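Studio Talk > Painters > Interviews

4 min read

I'd been trying to get Catherine Leckie on the phone for weeks, and when she finally picked up she was cleaning a palette in the kitchen sink. "Talk loud," she said, "the faucet's going."

Catherine paints harbors, mostly the one at Clatmont, and mostly in bad weather. Her new set of watercolors goes up at the Moncrieff in September, and I wanted to know how she gets those grays. I've tried! Mine always turn to mud.

"You're using black," she told me (guilty). "I mix ultramarine and burnt sienna, and I stop stirring before I want to. Let the paper do some of it."

She started painting at 47, after years of drawing maps for the county, and she still rules a faint pencil line across every sheet before she wets it. Old habits, she says.

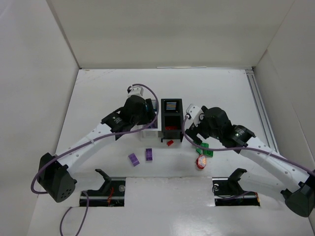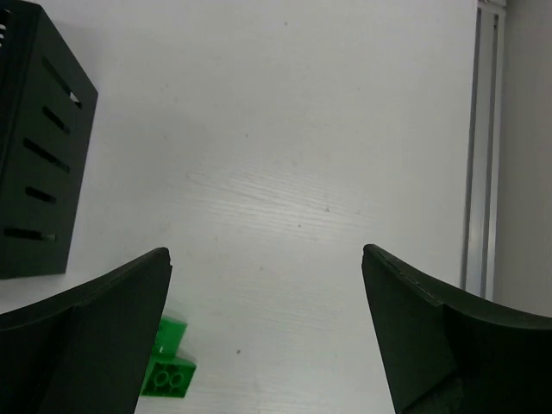
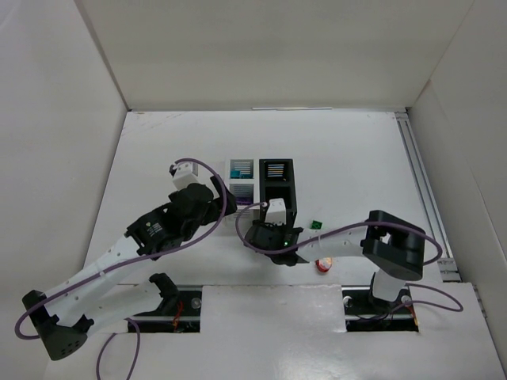
White walls, white work surfaces.

We got onto sketchbooks next, and I could have stayed there all afternoon. She's on number 49 — same size, same cheap brand, all dated on the spine with a paint pen. "I go back to the early ones when I'm stuck. The drawing's terrible, but I was looking so hard."

I asked which painting in the show gave her the most trouble. "Oh, the ferry one," she said right away. "I did it 4 times. The water was fine, it was the railing, every time the railing." She kept the third version. The last one was neater and she didn't like it.

Then her brush jar went over, and she had to go find a towel.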